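Chapter 2
Before You Buy the Arm

I bought my first robot arm the way some people buy a boat. I'd wanted one for years, a little money turned up at the end of a budget cycle, and I had the order in before lunch on a Wednesday. It cost us a lot more than the price on the quote, and I've spent a good part of my working life since then helping other small shops plan their purchases a bit better than I planned mine.

So this chapter is about money, mostly. Chapter 1 walked you through the kinds of arms you're likely to run into and what they're good at. Now we're going to sit down with a purchase request and figure out what belongs on it, what order it should go in, and which parts of it you can test in simulation before anybody signs a check. (Get a calculator. You'll want it for the worksheet at the end.)

Start with the work surface. I know, you want to start with the arm! Everyone does. But reach, mounting height, payload and even the floor space you'll need all come from the surface you're working on and the things you expect to pick up off it, and a table is cheap to change while it's still a rendered one.
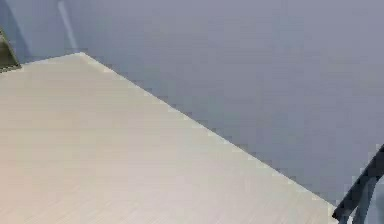
Figure 2.1. Simulated work surface, table corner and floor. Source: Darasgate planning files, used with permission.

When I sketch a cell in simulation I put the table in first and leave it bare for a good long while. I move the viewpoint around, I look at the corners, I ask where a person would walk and where the cables would go. Then I write down the table's length, depth and height and hand those three numbers to the vendor before we talk about models at all. You'd be surprised how often a salesperson comes back with a smaller arm than the one you had in mind, and a smaller arm usually means a smaller controller and a lighter stand too.

My friend Kurniawati Pattinasarany taught me to split every request into what she calls the quote and the shadow. The quote is the arm, the controller and whatever comes in the crate. The shadow is everything else: the gripper and its spare fingers, the stand, the camera and its bracket, lighting, guarding, software seats, training days, shipping, and the electrician. On that first purchase of mine the shadow included a $2000 bill for moving a power drop across the room, which I hadn't budgeted a dime for. I now keep a list of 14 shadow items taped inside my notebook and I go down it every time, even for a tiny job.

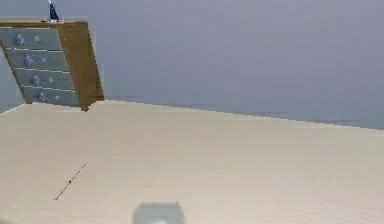 Simulation time needs its own line in the budget, and it's the line I see cut most often. People figure the software license covers it. It doesn't! Somebody has to build the room, place the objects, run the task, fix what's wrong and run it again, and that somebody draws a salary. Extra detail takes extra hours, so decide early how much of it your question needs. If you're checking reach over a tabletop, a chest of drawers with flowers on its fronts standing at the back is nice to look at, but a plain block of the same size would answer the reach question just as well. If you're testing whether a vision system can cope with busy surroundings, those flowers may be worth every hour. Write the question on the request, right beside the hours, and the argument over them gets a lot shorter.

Now for two planning cases that we'll carry through the rest of the chapter.

The first is Wonlow, a small shop that wants one arm for tabletop sorting and has a single year's money to do it with. Afiq Sumampouw ran that purchase, and he was kind enough to let me use his worksheets, crossed-out parts included. He priced two arms side by side, the Song and the Taltimier, and for a while the Song looked like the easy winner. Then he filled in the shadow column. The Song needed a separate vision license and a heavier stand, and the gap between the two closed to almost nothing.

The second is Darasgate, where the money comes in over two years and the big question is what to buy first. They put simulation and training in year one and held the hardware for year two. I argued against that at the time and I've mostly come around, though I still think they should have bought a gripper early, just to get their hands on one.

Before you read on, take a blank sheet and draw a line down the middle. Put a piece of equipment you'd like to own at the top, fill in the quote side from memory, and then give the shadow side a full ten minutes. Leave the blanks blank. We'll start filling them in with Section 2.1, which deals with tables, stands and floors.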